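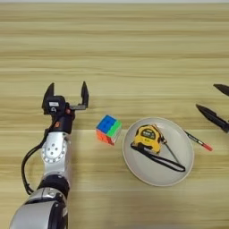
Tabletop Tidy Hour – Frequently Asked Questions

Quick answers, typed between sessions. Will add more when I get a minute. – Sigrun

What is it?
One hour, one table, everyone clears what's on it. Small stuff mostly. Puzzle cubes, tape measures, pens, keys, the odd battery. You bring your own clutter from home or use ours.

Where?
Walton room, upstairs at Rugemalira. Door on the left after the coat hooks. Not the one with the piano.

What time?
Doors 6:30 pm, we start at 6:45. Done by quarter to eight, usually. No session in April, the floor is being redone.

Do I need to sign up?
Yes please. Email Mizanur Sheikh, address is on the contact page. Walk-ins ok if there's a chair.

What do I bring?
A shoebox or bag of small things, no bigger than you can carry in one hand. Plus one plate or shallow tray if you have a spare. We have some but they go fast.

Why plates?
Easy to see into, easy to carry, and the rim stops things rolling off. A deep bowl turns into a junk drawer in a week. Bendik Rustad swears by muffin tins – fine too.

So what goes on the plate?
Things that have a home somewhere else in the house. Tape measure goes on the plate, plate goes to the tool drawer, plate comes back empty. Things that live on the table stay off it.

My kid's puzzle cube is always on the table. Plate or no plate?
Depends. If it gets picked up every day leave it out, give it a corner. If it hasn't moved since last month, plate.

How do I store a tape measure so I can find it?
Same drawer every time. Lock off, tape all the way in. If you own three, keep one in the kitchen and the other two with the tools. Do not put it in with the scissors, you will dig for it.

Can I wipe down a wood table with anything?
Damp cloth, then a dry one, along the grain. No sprays in the Walton room, a couple of people get headaches. At home check what finish you have frist.

There's a sticky ring on mine from a mug.
Warm water, drop of dish soap, wait a minute, wipe. Don't scrape.

How much does it cost?
60 for the room per session, we split it between whoever comes. Cash in the tin. Josphat Mushi does the tin.

Can I leave stuff behind?
No. We ended up with 100 odd keys last year and they are still in my hallway.

Do you do whole rooms?
Not us. Try the Stirnlow group, they do closets and garages. Nusrat Matubbar runs it and she's very patient.

Can kids come?
Eight and up, with a grownup. They're good at the sorting part. Snacks stay in the hallway untill the table is clear.

Parking?
Street only. The lot behind is for residents.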